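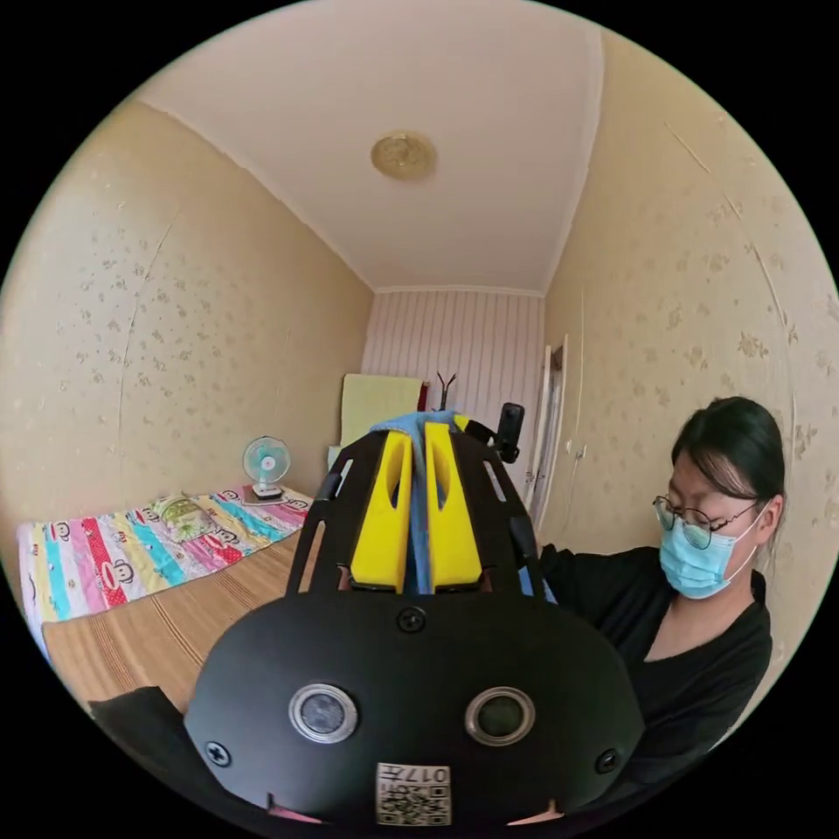 Lindero Hand-Held Gripper
For recording manipulation examples in homes and workplaces

Overview

The Lindero is a hand-held gripper for collecting demonstrations without a robot on site. The operator holds the unit, carries out the task with its two fingers, and the onboard recorder stores wide-angle video together with finger opening and the motion of the housing. The resulting episodes are used to train manipulation policies for arms fitted with the matching Lindero wrist flange.

The unit is intended for work with household items, including cloth, soft packaging and light containers. It is not rated for hot surfaces, liquids or sharp tools.

Construction

The housing is black, with two round sensor windows side by side on the rear face, each set in a metal rim. An open, slotted frame carries the fingers. The fingers are yellow and have an oval hole near the tip. They are a wear part and can be replaced by the operator. Each housing has a white label with a QR code and a unit number. Scan the label at the start of a session so that episodes are filed against the correct calibration.

Specifications

Recording time per charge: 8 hours
Mass, ready to use: 500 g
Internal storage: 14 hours of video
Finger material: molded elastomer
Data transfer: USB-C
Export: Lightfoot episode format, version 2 or later

Recording folded and hanging cloth

Fabric gives the highest rate of rejected episodes. The following settings apply to towels, shirts and similar items.

Close the fingers fully on the cloth before lifting. Partial closure is logged as a grasp and will be trained on as one.
Keep the rear sensor windows clear of sleeves and hanging fabric.
Start and end each episode with the fingers open and the unit still for two seconds.
Record in ordinary room light. Do not add lamps for the session unless they will be present at deployment.
Change rooms after 18 episodes. Small bedrooms and narrow kitchens are under-represented in most sets and are worth the setup time.

Firmware

The September release corrects a timestamp drift between the finger encoder and the video on long recordings. Episodes made with earlier firmware can be repaired in Lightfoot with the Realign command. Original files are kept.

In the box

Gripper unit
One spare pair of fingers
USB-C cable
Calibration card
Carry case

Options

Horkitz charging dock, four bays
Nelitz wrist flange for arm mounting
Spare fingers, pack of ten pairs

Support

Technical questions and calibration: Oanh Bùi
Orders, repairs and returns: Fadime Dağdelen

Include the unit number from the label in all correspondence.

Page revised 2024-10-23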